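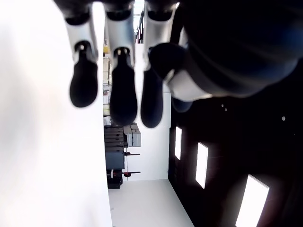

Sport Administration 2: Club Governance
Week 6 handout – Player registration and transfers

Read this before the Wednesday tutorial. The case at the end will be used in class, so bring your own notes on it.

1. What registration does

A player's contract and a player's registration are separate things. The contract is an agreement between the player and the club. The registration is a record held by the league, and it decides who the player may take the field for. A club can have a signed contract and still be unable to select the player if the paperwork has not reached the league.

Most leagues set a registration period, often called a window. Forms lodged after it closes are held over to the next one unless the rules allow an exception. Common exceptions cover goalkeepers, long-term injury and players who were out of contract when the window closed.

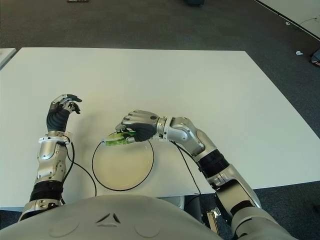
Right hand holding an object above a plate.

2. Types of transfer

Permanent transfer: the registration moves for good. A fee may be paid to the old club, in one sum or in instalments.

Loan: the registration moves for a fixed time and then returns. The agreement should say who pays the wages, who covers medical costs and whether the player can be recalled early.

Free transfer: the contract has ended and no fee is owed. Training compensation may still apply for younger players, so check the age rules in your own code.

Students often mix up a recall clause with a purchase option. A recall clause belongs to the lending club. A purchase option belongs to the borrowing club.
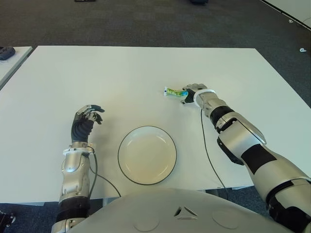 3. Case: Plarkarholm and Rusudach

Hélder Torres, a midfielder, was on loan from Plarkarholm to Rusudach. The loan agreement let Plarkarholm recall him in December on 18 days' written notice. Plarkarholm emailed the Rusudach coach but did not write to the club secretary, who was named in the agreement as the contact for all notices. Rusudach kept picking him and played him in 2 more matches.

Plarkarholm complained to the league. The hearing officer, Sabina Baláž, found that the notice was not valid – the coach had no authority to receive it – and the results stood. Rusudach was still fined for failing to pass the email on, as the league's rules required.

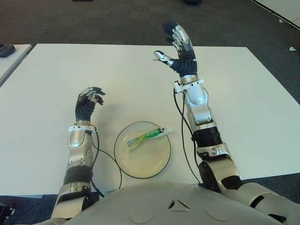

Two arms reaching forward over a white table.

4. Questions to prepare

Who should be named as the contact for notices in a loan agreement, and what happens if that person leaves the club?

Would the finding have changed if the coach had replied and agreed to the recall?

Draft a notice clause of no more than 100 words that would have avoided the dispute.

Reading: Mudaliar, chapter on loans and recalls. The short chapter on appeals is optional this week.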